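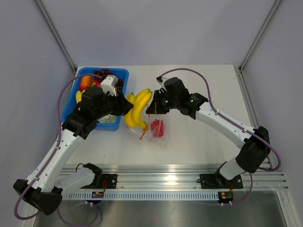

Council > Members and Meetings > Talks and Briefings

Filling a Seat Between Elections: Speaker Notes

6 minute read

Opening

Good evening, and thank you to the Brarby Civic Forum for the invitation. My name is Precious Visser and I am deputy clerk to the Skellberg Town Council. I have been asked to explain what happens when a council member leaves office before the end of a term. I will speak about procedure only. Questions about the merits of any member, past or present, should go to the members themselves.

(Pause for latecomers. Handout is on the chairs.)

How a vacancy begins

A seat can become vacant through resignation, death, removal by a court, or a move out of the ward. Resignation is by far the most common. A resignation must be in writing, signed, and delivered to the clerk. An announcement to a newspaper has no legal effect, and neither does a statement made from the floor during a meeting.

Once the clerk has stamped the letter, it cannot be withdrawn. We are asked about this more than any other point. When Vilgot Dalen resigned from the finance chair last spring, he gave up the chair and kept his seat. Those are separate offices and they require separate letters. Several residents wrote to us believing that a ward election would follow. No election was due.

What the clerk must do

The clerk posts a notice of vacancy at the town hall and on the council website by noon on the next working day. The notice states the ward, the length of the unexpired term, and the date by which a petition may be filed.

Residents of the ward then have 23 days to petition for a special election. The petition needs 40 valid signatures from registered voters in that ward. If a valid petition is received, an election must be held. If none is received, the council may appoint.

(Slide 4. Leave it up while taking the first questions.)

Please note that signatures are checked against the voter roll as it stood on the day the notice was posted. A person who registers afterward may vote in the election but may not be counted on the petition.

The east ward election

The most recent case was the east ward, where Hjørdis Amundsen stepped down after two terms. A petition was filed with the clerk in October, and three candidates qualified for the ballot. The roll for the ward stood at 3,482 registered voters. Chie Kamata was elected and was sworn in at the following Thursday meeting.

The winner of a special election serves the remainder of the term and no longer. Ms. Kamata will therefore appear on the regular ballot with everyone else if she chooses to run.

Appointment by the council

Where there is no petition, the council invites applications. Applicants must live in the ward and be qualified to vote there. Each is given the same amount of time to address the council in open session. The vote is taken by roll call and each member's vote is recorded in the minutes. The mayor votes only to break a tie.

An appointed member has the same powers as an elected one - the same vote, the same access to papers, and the same duty to declare interests. The declaration is due before the member takes part in any vote.

Committee places

A new member does not inherit the committee places of the person who left. Those are filled by a separate motion. Kausar Mengal, who chairs the rules committee, has proposed that this motion be taken at the same meeting as the swearing-in. The proposal is before the committee and has not been adopted, so I cannot say more about it tonight.

Spending limits

Each candidate in a special election may spend up to 700 dollars. Returns must be filed with the clerk even where nothing was spent. A nil return is still a return. Late returns are reported to the full council.

(If asked about penalties: refer to section 9 of the handout. Do not comment on individual returns.)

Questions

I will take questions from the floor first and written cards after that. Copies of the petition form are on the table by the door, and the clerk's office can supply more during regular hours.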